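Ausmisten, Teil 2

Februar 2024

So, der Keller ist dran! Im August hatte ich ja großspurig angekündigt, dass bis Weihnachten alles leer ist. Tja. Immerhin stehen jetzt 12 Kisten im Flur, beschriftet und sogar halbwegs sortiert (Küche, Kabel, Kindersachen, Keine Ahnung).

Beim Spielzeug tue ich mich am schwersten. Bücher gebe ich inzwischen ohne Herzschmerz weg, aber bei allem, was bunt ist und in kleine Hände passt, sitze ich plötzlich auf dem Boden und spiele selbst damit.
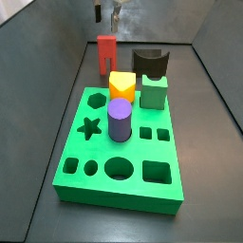
Verkauft habe ich auch schon was, nämlich das alte Regal von Divik, für 38 Euro und in einer Stunde weg. Die Kabelkiste will dagegen keiner, nicht mal geschenkt. Am Wochenende fahre ich alles Übrige zum Sozialkaufhaus, die nehmen auch Geschirr – hab extra angerufen! Und danach kommt der Dachboden. Oder erst mal Kuchen.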